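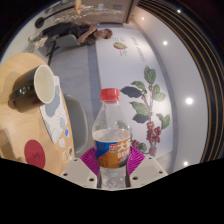

Attachment 1 - bottle between the pads, cap up

Grip counter shows more grasps than we made (demo unit, open day)

Status: Reopened
Product: Yeon hand-held gripper, pad version
Software: Filtitz capture, release 4
Site: Flolivport
Opened: July 2022

Original report

I came to the Skornthorpe open day as a possible buyer. We pack and sort bottled drinks, and we were told the Yeon tool could record our staff picking things up by hand so the same picks could later be run on an arm. I have sat through this kind of talk before and kept my coat on for most of it.

The demonstration was one operator with the tool, one plastic bottle with a screw cap, and a table. Pick up, lift, put down, open fully, repeat. The presenter announced a run of 100 picks and kept a paper tally. I kept my own. Both tallies said 100 when the run ended. The Filtitz summary page said 103.

I asked where the extra ones came from. I was told the number "settles" after the session is processed. It was processed while I drank a coffee and it still said 103.

What I expected: one grasp in the log for every grasp made.
What I got: three too many, each marked "confirmed," and a success rate at the top of the page that had been worked out from the wrong total.

I know that looks small. If the log can't tell a held bottle from an open hand three times in one quiet run, I would like to know what it does on a shift. Please explain, or give me something I can repeat.

Support reply, first

Thank you for the report. Extra grasps are usually caused by the operator squeezing twice on one pick. The software treats a second squeeze as a new grasp if the fingers have opened past the threshold in between. Please check whether the operator was adjusting hold during the lift. We recommend the steady squeeze described in the quick start sheet. We are marking this as operator technique.

Reporter

Please unmark it.

The operator was yours. I did not touch the tool during the run. I stood next to the table and watched the pads, and I saw no double squeeze. I could have missed one. I doubt I missed three, and the presenter with the paper tally would have had to miss them too.

The quick start sheet says nothing about a steady squeeze. I have it in front of me. It says how to charge the tool and which way round to hold it.

I'd also like to know what the threshold is.

Support reply, second

The threshold depends on the object profile. Which profile was loaded?

Reporter

"Default." It was on the screen all afternoon. I asked at the time if there was a bottle profile and was told the default handles bottles.

I went back to the table after the talk and asked to try some things. Credit where due, they let me. Notes below, in the order I did them.

Test A. Tool held still, fingers open, pointed at a blank stretch of wall. Left it a while. No grasps logged. Fine.

Test B. Tool held still, fingers closed on nothing. One grasp logged and marked "empty." Also fine, and better than I thought it would do.

Test C. Closed on the bottle, held it, did not move. One grasp. Confirmed. Same result with a looser hold and a tighter one.

Test D. Closed on the bottle, lifted, turned it in the air, put it back, let go. One grasp. I tried hard to get the double squeeze support talked about. A small relax and squeeze did nothing. I had to open the fingers so far that the bottle was standing free on the table before it would count a second one, and at that point I'd call it a second grasp myself.

So the technique explanation doesn't hold up for me. Nobody opens the fingers that far by accident in the middle of a lift.

Test E. Fingers open, moving in toward the bottle and backing off again without closing. No squeeze at all. I did this over and over from different sides of the table. Most of the time nothing was logged. Coming in from one side, I got a "confirmed" grasp with nothing in the fingers. I did it again from the same side and got another. Then I got none for a long stretch, and then one more.

That was the first time all day anyone from the stand came over without being asked. 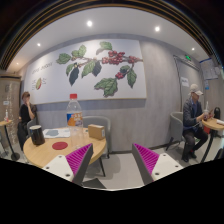

Test E is the one I want looked at, and I've attached a view from the tool for the geometry. My guess is that the software is deciding "held" partly from what the camera sees and partly from the finger position, and that the camera half is too easily pleased. Look at where the bottle is: standing on the round table just behind the left finger, with the gap between the fingers wide open. Seen flat, finger and bottle are next to each other. A person can tell one is further away. I'm not convinced the tool can. I can't say this exact view set it off, as the log gives no picture with each event, and that is a complaint of its own.

Please don't send me back a sheet about squeezing.

Support reply, third

Thank you, this is useful. We have passed it to the Filtitz side. Some questions from them:

1. Was the tool calibrated that day?
2. Was the lighting changed between the run and your tests?
3. Were there people moving in the background?
4. Can you export the session?

Reporter

1. I asked. I was told it was calibrated in March. The welcome screen said "calibration OK," for whatever that is worth from a screen that also said 103.

2. Not that I noticed. The ceiling lights were on for both. Clear plastic does pick up shine, and you can see highlights on the lower part of the bottle in attachment 1. If shine is going to be the answer, I'd ask why the tool is shown off with a clear bottle.

3. It's a room people sit in. There were visitors in the chairs along the wall. My packing hall has a lot more going on in it than that, so if a seated person is enough to upset the count then you have saved me some money.

4. No. Export is turned off on demo units. Skornthorpe has the session. I don't.

Support reply, fourth

We got the session from Skornthorpe. Findings so far:

- The run contains 103 confirmed grasps. The paper tally is right and the log is wrong.
- The three extra events all happen during approach, with the fingers open. None follows a squeeze.
- In all three, the finger position sensor reported "open" and the camera check reported "object present." The camera check won.

In release 4 the default profile lets the camera check confirm a grasp by itself if it stays positive for 200 ms. The setting was added for soft objects that give the fingers little to push against. It should not be on for rigid items.

Workaround: in Settings, Profile, Grasp confirm, change "Either" to "Both." Restart the session. We have withdrawn the operator technique note and apologize for it.

We are closing this as resolved by configuration.

Reporter

Reopening.

I accept the finding. It matches Test E and I'm glad someone opened the file. Three things keep it from being resolved.

First, "Both" is a guess until somebody runs it. I would like to see the same 100 picks with the setting changed, same kind of bottle, same table if possible, and the log put beside a paper tally. I'd also like to know how many real grasps it misses, because a stricter check can be wrong in the other direction, and my plastic bottles have thin sides that do give a little when you grip them. Are those rigid or soft? Your manual doesn't say.

Second, the success rate on the summary page is still worked out from the logged total. If it is going on a slide at the next open day, someone should fix it first.

Third, the default. A visitor was told default handles bottles. By your own reply it shouldn't be used for them. Either the stand staff were told wrong or the default is wrong, and changing a menu on one demo unit takes care of neither.

For the record, the pads did their job as far as I could see. I never had the bottle slide on me in Test D, even turning it. My quarrel is with the counting.

Support reply, fifth

Repeat run requested from Skornthorpe. Summary page issue split off into its own ticket and linked. Question on thin-walled bottles sent to Filtitz, no answer yet.

Status changed: Waiting on third party

Reporter

Noted. I'll hold the purchase request until the repeat run is in here, with the tally sheet attached.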